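Ponix parallel gripper kit, two months in
4 out of 5

I bought the Ponix gripper kit in November for the arm I've been putting together in the garage, and I paid $107 for it plus shipping. The arm itself is a Danis, the $1,999 one, so after that I was not in the mood to spend big on fingers!

Assembly took me one long evening. The instructions are fine until step 8, where the drawing shows the linkage flipped, and I put it together backwards (twice, because I'm stubborn). My buddy Edvin Sjöberg had built one before me and talked me through it over the phone. There are 38 screws in the bag and no spares, so work over a tray.

What I like: the fingers close nice and straight, and the narrow tips get into places my old claw never could. I've been trying it on laundry, which is a mean test for any gripper, and it picks up a T-shirt by the hem way more often than I expected. Socks are still hit or miss. The plastic has a smooth, slightly satin feel to it and wipes clean easily.

What I don't like: the cable is short! I had to splice in an extension to get past the elbow joint. And the grip force setting resets every time you power down, so you'll be typing it in again every single morning. Ponix support (a very patient guy named Tài Hà) told me a firmware fix is coming, but I don't have it yet.
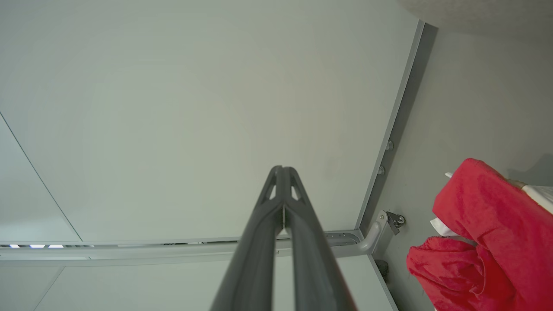
Fingers closed, view from the wrist. Red laundry over on the right.

I'd buy it again at this price. If your arm has a long reach, order the extension cable at the same time and save yourself the soldering.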